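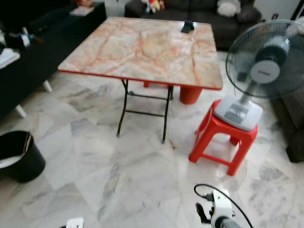 Paewai teach kit, from Hatisari. Two grippers, a head camera, wrist cameras. For showing a robot a job in your own front room, by hand or by remote. No coding.

Hand mode: hold the gripper, do the task, let go. Remote mode: leader handles, 4 m cable, Staltine plug. Each run saves when you let go of the trigger. Bad run? Press twice, its gone. Try 17 good runs per task before training, more if the table moves.

In the box: grippers, handles, cable, spare finger pads, 7 screws, hex key.

Price 493. Ships from Hutatwood, next batch November. Spare fingers sold seperately.

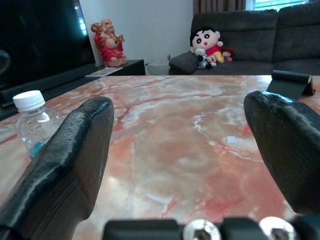
Hutatwood buyers say remote mode takes an evening to get used to, and one asked for a longer cable. Noted, no date yet.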